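A day with the Pokow two-arm kit

Sep 16, 2024

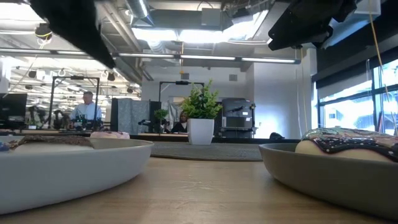 Donuts in the bowls and both grippers overhead, at the Pokow workshop.

I've been looking at two-arm kits since May, and last week I got to spend a day with the one from Pokow. Their workshop is in Landomville, an easy drive for me. They let you book a day before you commit to anything. I paid full price for mine and they didn't ask me to write this.

The kit is two arms, two grippers, a mounting frame and the Suvarna software. You bring your own table. Kavitha Achari ran my session and let me do most of it myself, including the mistakes.

I picked donuts because I want to know how a gripper does with soft food. A chocolate-glazed one with sprinkles is a hard object. Squeeze too much and you dent it, too little and it slides. We used one white bowl and one gray bowl, and the task was to move a donut from one to the other.

Setup was quick. I had both arms answering commands in 40 minutes, and eight of those went to finding the right power cable. The manual skips a step between mounting the arms and calibrating them. Kavitha knew about it and said a new version is coming.

Teaching a motion is done by hand. You hold the arm, walk it through, and press a pedal to mark each point. I liked this a lot more than the tablet method on the Fukavwood kit I tried in the spring. After lunch I ran 67 transfers and wrote each one down. The plain cake donuts gave me no trouble. The glazed ones were less reliable, mostly on release, when the glaze stuck to the fingertips. Soft tips are sold separately, and I think they should be in the box.

The other complaint is noise. The arms are quiet but the controller fan is not, and I would not want it next to my desk.

Renting costs $500 a week with phone support. Kenta Ikeda, who has had his for a year, told me support picks up fast on weekdays and not at all on Sundays.

I've put my name down for two weeks. I'm bringing my own bowls, which are shallower, and a roll of parchment for the glaze problem — I'll post the numbers when I have them.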